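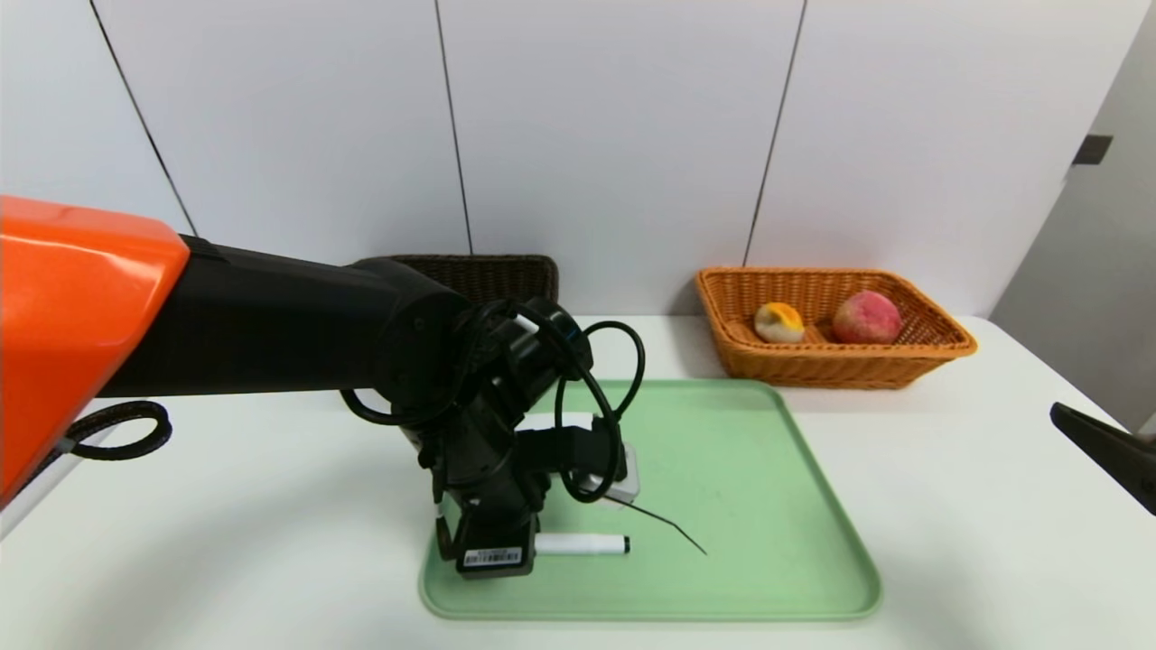 Gripper cables: longer loop or tie them down?

I'm comparing two finger sets, Bolia and Cabrera, on the same pair of arms. Before I start I want the cabling settled. I left tall slack loops at the wrist, and one of them hangs down in front of the items on the tray. On a deep reach I'm worried it will drag on something. Wrist travel in my program is 448 degrees end to end. Shorten the loops, or clip them to the forearm?

Melina Theodorakopoulos

Clip, don't shorten. With that much wrist travel you need the slack, it just has to sit higher. Put a clip on the forearm, run the wrist slowly to both ends, and watch the connector.

For the comparison, keep the layout the same for both sets. Tray in front, basket behind it, and look at the wrist camera with the fingers open before each run. You want both tips in view. 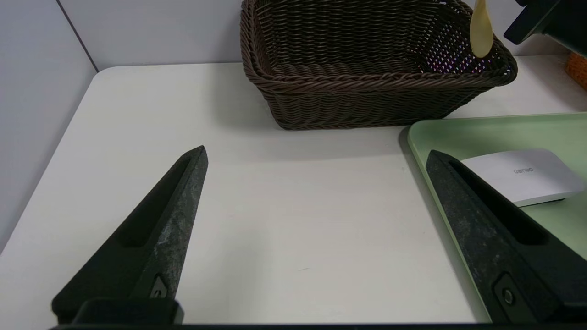 Picking test objects

Use something soft as well as boxes. Rigid boxes won't tell you much about grip force. I do 9 picks per object and write down the force setting each time. Stop closing when the sides just start to give.

Clerlow

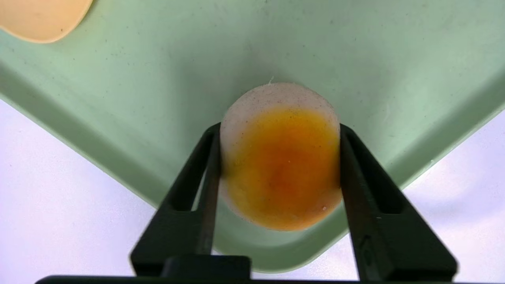 Photo: Fernelard

Same advice on soft stuff. Long slotted fingers are fine for it if you go slow. I run mine at speed 5. Can't help with the cables, mine are internal.

Fernelard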